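# Tide tables and other good reading

August 26, 2018

I have a new favourite book and it cost me less than a cup of tea. It's a tide table.

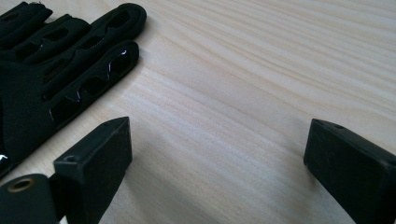
My copy is a thin little thing, stapled, small enough for a back pocket, and I've been reading it at breakfast the way other people read the paper. Page after page of times and heights! I bought it in January meaning to use it for one walk, and it's been with me ever since, through a soaking in the bottom of my rucksack and a summer on the car dashboard. The cover has gone the colour of weak tea.

The walk was at Bosham, down on the harbour, where the road along the shore goes under water at high tide. I knew this. Everyone who goes there knows it, there are signs. But I'd never stood and watched it happen, and so that morning I looked up the time, got there 50 minutes early and sat on the wall with a flask. First there was a bit of shine in the gutter. Then a thread of water running along the kerb, in no hurry at all, and after that it was coming from places I hadn't been looking at, up through the weed, round the back of a bollard. A duck swam across the road. I was so happy I forgot to drink my tea.

Since then I can't leave it alone. I'd always thought of the tide as in or out, like a door, and it's so much more interesting than that. There are springs and neaps, for a start. Springs have nothing to do with the season (I was embarrassingly old when I learned that). They come a day or two after the full moon and the new moon, when the high water is higher and the low water goes out and out and out. Neaps come in between, and the sea hardly seems to bother. You can see it in the columns if you run your finger down the heights - they swell and shrink and swell again, and after a few weeks of this you start to feel the moon coming before you've seen it.

Then there's the slow start. The water doesn't come in at a steady rate, it dawdles for the first hour, races through the middle and dawdles again at the end. There's a rule of thumb for it, the rule of twelfths, which I've written inside the front cover in pencil. Our harbour doesn't quite obey it, and working out how it disobeys has been half the fun.

I've started keeping notes. I use a Jenden notebook, the squared sort, with one line for each visit: the time in the table, the time I reckon the water stopped, the wind, and whatever birds I can name, which is not many. The best entry so far is from a blowy afternoon when high water came almost 2 hands higher up my chosen post than the book said it would. Low pressure and a wind behind it will do that. I'd read about it and there it was on the post.

If you live anywhere near the coast, do get one. Check it's for the right place and the right year, and look at whether the times are in GMT, as you may have to add an hour in summer. I forgot once and had a long wait in the rain with a cheese roll.

Next I want to see a really big spring low, right at the bottom, and walk out on the firm sand while the light's still low. There's a good one coming in September and I've already put a ring round it.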